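4.3 Setting the clock and the cooking timer

The Perkoso 2510 has one clock and 2 timers. Set the clock first. The timers will not start while the clock is flashing.

Setting the clock

1. Plug in the unit and switch on the power at the wall. The display flashes 12:00.
2. Press and hold CLOCK until you hear a beep.
3. Turn the dial to set the hour, then press the dial once.
4. Turn the dial to set the minutes, then press the dial again. The display stops flashing.

Note: The clock does not change for daylight saving time. Repeat steps 2 to 4 when the time changes.

Setting a timer

1. Press TIMER once for timer A or twice for timer B.
2. Turn the dial to the time you want. The longest setting is 100 minutes.
3. Press START. The time left is shown in minutes and seconds.
4. When the alarm sounds, press any button to stop it.

To cancel a timer early, hold TIMER until the display goes back to the clock.

If both timers are running, the display shows the one that will finish first. Press TIMER to check the other - it goes back by itself after a few seconds.

CAUTION: The timer does not turn off the stove or oven. Stay in the kitchen while food is cooking.

CAUTION: Do not clean the display with spray cleaners. Wipe it with a soft, dry cloth.

After a power cut

The clock setting is kept for a short time by the backup battery. If the display flashes when power comes back, set the clock again. Any timer that was running is lost and must be started over. Battery replacement is covered in section 6.
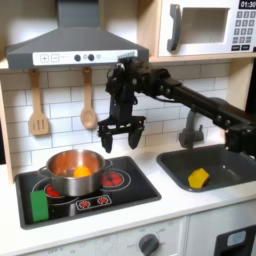

Figure 4-3. Display reading 01:30, upper right.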